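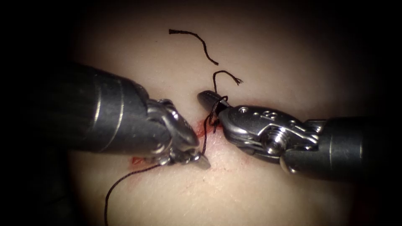 Tying off with two instruments, the thread wound round the jaws on the right.

Search tips and how-tos Go

Could a machine do the mending?

My mending basket has been full since March, and every time I walk past it I find myself wondering when something with a plug on it is going to take the job off my hands. We've had a Unier floor cleaner trundling about downstairs for a good while now (it's marvellous on the hall tiles and hopeless on the fringed rug), the washing machine has more settings than I'll ever use, and my dear old Braselar will run up a pair of curtains in an afternoon if I keep it oiled. But closing a split seam in a cushion by hand, from the outside, with a needle and a bit of thread? That's another matter altogether, and it's the chore I get asked about more than any other on this page.

The nearest thing I know of is surgical stitching done with robotic instruments, and I do find it fascinating to look at with a mender's eye, because so much of it is our own work in different clothes. A curved needle, a length of thread that wants to tangle, two edges to bring together, a knot that has to lie snug. So I've put this month's hand-sewing tips alongside it, and you can judge for yourselves how far off the sewing basket we are.

Getting the knot to behave

Most of the knots that come undone in cushions and coat linings were simply pulled tight too soon. Wind the thread round the needle, or round the tips of a small pair of pliers if you're sewing something heavy, and slide the loops down until they touch the cloth before you give them any real pull. Then do it again the other way. I like 2 throws for cotton and more for anything slippery, especially nylon, which will creep undone overnight out of pure spite.

Leave yourself a decent tail, too. I used to snip mine to 5 mm because it looked neat, and then spent my evenings doing the same seams again. These days I leave a good long end and bury it inside the seam with the needle. 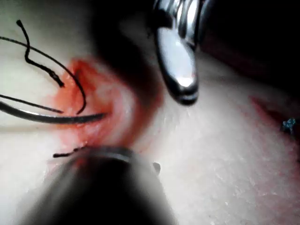 Thread is the part of mending I'd be slowest to hand over to a machine, as it never does the same thing twice. It springs, it catches on your cuff, it remembers the shape of the reel. Fabric at least stays more or less where you pin it, but a length of thread has its own ideas, and look at that shorter black piece over on the left, kinked into a zigzag just like something I'd pull out of the bottom of my tin! I can feel with my fingertips when a strand has gone like that and I'll smooth it out without thinking. If yours is kinking, let the needle dangle and spin until the twist has gone out of it, or draw the thread through a bit of beeswax and press it between two sheets of paper with a warm iron. And cut it shorter. From fingertips to elbow and a bit over is plenty for hand sewing, however tempting it is to save yourself threading up again.

If the end frays, cut it on a slant with your sharpest scissors and start fresh. Licking it only puts off the moment.

Curved needles, and why I'm fond of them

If you've only ever sewn with straight needles, do treat yourself to a set of curved ones. Mine came from Kocabaş, on the corner by the bus stop, and they've rescued a footstool, a lampshade and the seat of a very elderly caravan. You use them wherever you can't get your hand round the back. Go in square to the fabric, then roll your wrist and let the curve do the travelling. If you push it straight it'll bend or snap.

Holding one is fiddly at first. Small flat-nosed pliers help a great deal, gripping somewhere behind the middle of the curve and well away from the point. Keep your other hand free for the cloth.
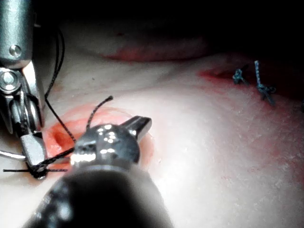
Doğukan Yazıcı wrote in after the last newsletter to say that I'm being far too hopeful about all this. He reckons a machine will be folding shirts long before it can darn one, that the sewing itself is the easy bit, and that the trouble starts with finding the hole, choosing a wool that matches and deciding whether the jumper is worth saving in the first place. "I lose ten minutes just turning the sleeve the right way out," he says, "and I've got thumbs."

Well, I can't argue with much of that. A good half of mending is rummaging and making up your mind. But I'm not quite as gloomy as he is. Tadeo Medina tells me that at the Festovis repair day they had 400 items through the door, and a great many of them wanted the same plain thing, a split seam closed up. If a machine could be handed a seam already pinned and just get on with it, I'd clear it a space on the table tomorrow.

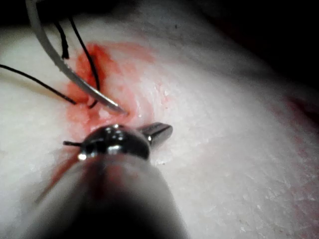
Curved needle, point at the opening, with black thread lying about it.

Closing a split seam from the outside

1. Unpick back to sound stitching on both sides of the split.
2. Fold the raw edges in and pin them, or use clips if the cloth marks.
3. Knot your thread and come up from inside one fold so the knot is hidden.
4. Take a small stitch along the opposite fold, then one along yours, like the rungs of a ladder.
5. Every few rungs, draw the thread up gently until the gap shuts.
6. Finish with your knot, bury the tail, snip.

On velvet or anything with a pile, tease the fluff out of the stitches with a pin as you go. On leather, go through the holes that are already there and don't make new ones if you can possibly help it.

As for my own basket, I've done two pillowcases and a glove this week, and the Unier has eaten a reel of tacking cotton.

You might also like
13 uses for an old pillowcase
Getting candle wax out of a tablecloth
Oiling a Braselar: where the drops go
Which thread for which cloth
Sharpening scissors at the kitchen table

We use cookies to remember your settings and see which tips get read. Accept all Manage choices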